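Fitting a Reproduction Bonnet Mascot to a Classic Saloon

By Soledad Mbeki

Applies to: separate radiator shells and centre-hinged bonnets with a flat or slightly crowned mounting face. Read the whole page before drilling.

Scope

The method covers a cast mascot with a single threaded stud underneath, which is how most reproductions are supplied. Two-stud types need a second hole and a paper pattern taken from the base, but the order of work is the same. Mascots that screw on in place of the radiator cap are a separate matter, as the thread of the filler neck decides what will fit.

My own car is a Salleritz saloon with a later radiator shell. The mascot is a Virk casting, zinc alloy, chromed. The original Estell part was brass and used a coarser stud, so nuts and washers from one will not suit the other. If you have an Estell mascot with its own fixings missing, measure the thread with a gauge before ordering anything.

Legal check

Rules on forward-facing ornaments depend on the age of the car and the country it is used in. A rigid, pointed mascot that was lawful on a pre-war car may not be lawful on a later one. Look up the rule for your year of first use and ask at the testing station if the wording is unclear. Sprung bases that fold or break away are available for most common patterns, and fitting one adds two steps, given below.

Tools and materials

Masking tape, low tack
Steel rule and soft pencil
Centre punch and light hammer
Pilot drill and finishing drill, sharp
Step drill, if the metal is thinner than a millimetre
Half-round needle file
Rubber base gasket
Large flat washer, spring washer and nut to suit the stud
Zinc-rich primer and a small brush
Cavity wax
A wooden block to support the panel from behind

Do not use a hole saw. It will wander on a crowned panel and the teeth lift the chrome.

Finding the centre line

1. Wash the panel and dry it. Grit under the tape will mark the finish.

2. Run a strip of masking tape across the panel where the mascot is to sit, and a second strip from front to back.

3. Measure across from the same fixed point on each side. On a shell, use the outer edge of the chrome return. On a bonnet, use the hinge line. Do not use the wings, as they are seldom level with each other on a car that has been repaired.

4. Mark half the distance. Repeat the measurement 50 mm further back. If the two marks do not line up with the hinge, trust the hinge.

5. Stand the mascot on the mark without its stud in place and look at it from the front, with your eye at headlamp height and the car on level ground. A small error in the panel will show as a lean. Correct for this by eye now, since the hole cannot be moved later.

Checking clearance

6. Open and close the bonnet by hand with the mascot taped in position. On centre-hinged types the two halves fold up past the mascot, and a wide base will foul them. Allow 5 mm of free space on each side.

7. Look at the back of the panel. There must be room for the washer and nut, and for a spanner to turn. On the Salleritz a bracing strip runs 18 mm behind the face and the stud has to be shortened to clear it. Cut the stud with the nut already wound on, so that backing the nut off cleans up the thread.

8. With a sprung base, push the mascot back to its full travel and check that the tip does not reach the paint.

Drilling

9. Support the panel from behind with the wooden block. Punch the mark once, lightly. A heavy blow will dish thin steel.

10. Drill the pilot hole at low speed. Keep the drill square to the face of the panel, even where this is not upright.

11. Open the hole to size. The Virk stud needs a 7 mm hole. Stop as soon as the drill breaks through.

12. On chromed brass, use a drill with the cutting edge slightly dulled on a stone. A keen edge snatches in brass and can tear the plating around the hole.

13. Take off the burr with the needle file, working from the outside in. Filing outwards lifts the chrome.

14. Brush out all swarf, including any which has dropped on to the radiator core. Remove the tape.

Protecting the hole

15. On steel, paint the bare edge with zinc-rich primer and leave it until hard. On brass this step is not needed.

16. Trim the gasket to the outline of the base so that it stands in by half a millimetre. A gasket that shows beyond the base holds water and dirt.

Fitting

17. Place the gasket, lower the mascot through it, and fit the flat washer, spring washer and nut from behind. For a sprung base, bolt the base down first and check that it sits square.

18. Tighten by hand, check the alignment from the front, then nip up with a spanner. Zinc alloy castings strip easily. If the stud turns with the nut, stop and hold the mascot in a padded clamp. Do not grip it by the wings or the head.

19. Sprung base only: engage the mascot with the spring and confirm that it returns to upright by itself.

20. Coat the back of the joint with cavity wax.

After fitting

Check the nut after the first long run, and again after the car has been out in cold weather. I used Griltix thread lock on the second fitting, in the low-strength grade. The high-strength grade needs heat to release, and heat will blister the plating.

Chrome on zinc alloy should be cleaned with soapy water and a soft cloth only. Metal polish goes through thin plating at the high points within a few seasons. My casting has now covered 3200 miles with no lifting at the edges, but the car is kept indoors and is not used on salted roads.

Pitting starts as small white spots, usually under the base. If you find them, take the mascot off, dry both faces, renew the gasket and wax the underside of the casting before it goes back. 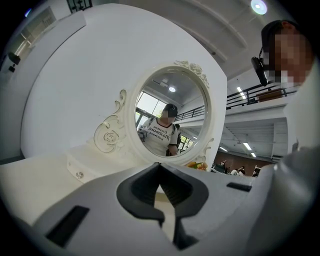
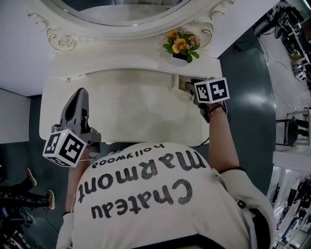
Can I fit the mascot with adhesive pads and leave the panel undrilled?

Pads will hold a light badge, but a cast mascot is too heavy for them. The adhesive softens with engine heat and the mascot can come off at speed. If you do not want to drill the original shell, fit the mascot to a spare one and keep the original in store.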